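From: Orysia Lysenko
To: Wadel workshop list
Subject: Re: gripper closing short

Fereshteh Shahbazi wrote on Saturday:
> Did you ever get the Zarnlow fingers to close evenly? Mine
> stop 2 mm apart and I've run out of ideas.

Hi Fereshteh, and hello to everyone else who's been following along,

Yes, in the end, and sorry for being slow about it! I'd wound the current limit right down when I first put the arm together and then forgot all about it. Put yours back up a little at a time and home it again after each change. I've been practising on handles, and this is what the wrist camera gives me.

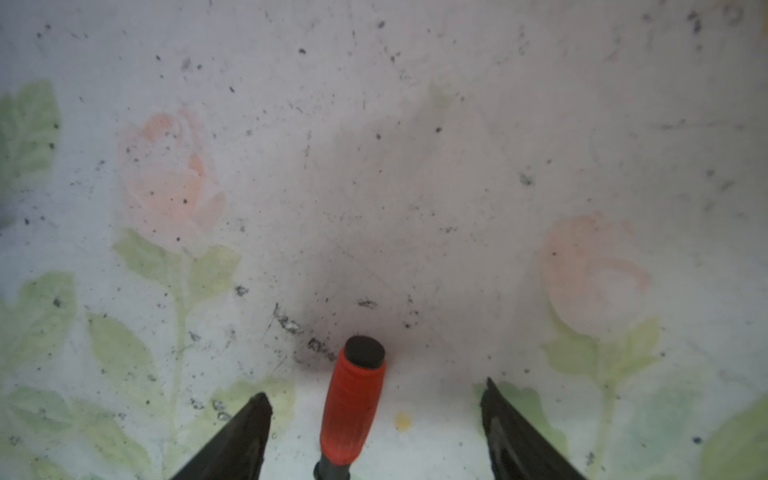

Red grip between the fingers, wrist camera view.

Centring by eye gets easier once you trust the two tips more than the thing you're picking up - it took me most of an evening to learn that.
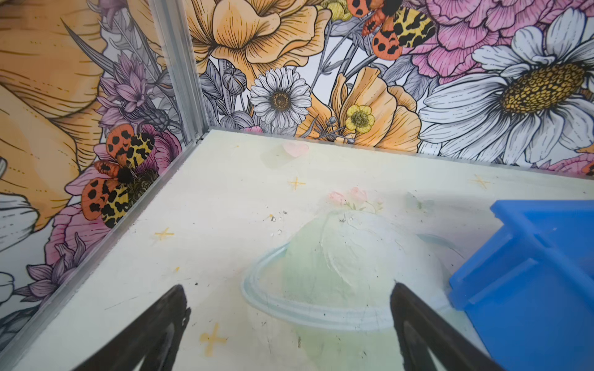
The next job is teaching it where the floor ends, and I'd love some company on that one. My script looks for strong edges, so the metal strips along the bottom of the walls ought to be a gift, but with big flowers outlined in black on both walls it has plenty of other lines to chase. I'm tempted to try the little yellow stars on the floor as markers instead. Has anyone done something like that with the Derkach library?

I'll be at the bench again on Saturday if you'd like to bring yours in.

Warmly,
Orysia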